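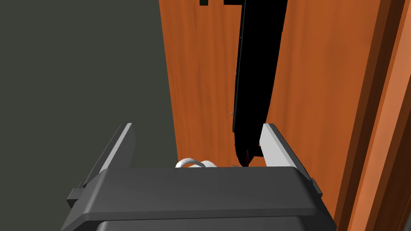 Hadico Names Ayantu Demissie Manager of Clinical Research Coordination

WASTAU, 2022-01-20. Hadico has appointed Ayantu Demissie manager of clinical research coordination at its Wastau office. She started in the role this month and reports to Wubit Tesfamariam, director of surgical studies.

Demissie will oversee 3 outpatient studies on recovery after hernia and gallbladder surgery. Her duties include hiring and training coordinators, scheduling patient visits, and preparing submissions for ethics review. She will also manage the follow-up phone survey, which has a planned enrollment of 1000 adults.

She joined Hadico as a study assistant at the Flurstead clinic and later became senior coordinator there. In that job she enrolled 71 patients in a study of pain control after same-day surgery and interviewed many of them at home.

"Ayantu knows the daily work of a study, from the first phone call to the last form," said Tesfamariam. "Our coordinators already go to her with questions."

"I want patients to have one person they can call," said Demissie. "In Flurstead, people stayed in the study when they knew who would pick up."

Shewit Ejigu will take over as senior coordinator in Flurstead. Patients enrolled there will keep their current visit dates and do not need to sign new consent forms.

Hadico is also hiring 2 coordinators for the Wastau office. Applicants need experience in patient interviews or medical records. Evening hours are required during survey periods.

Media contact: Érica Camargo, Hadico Communications, Wastau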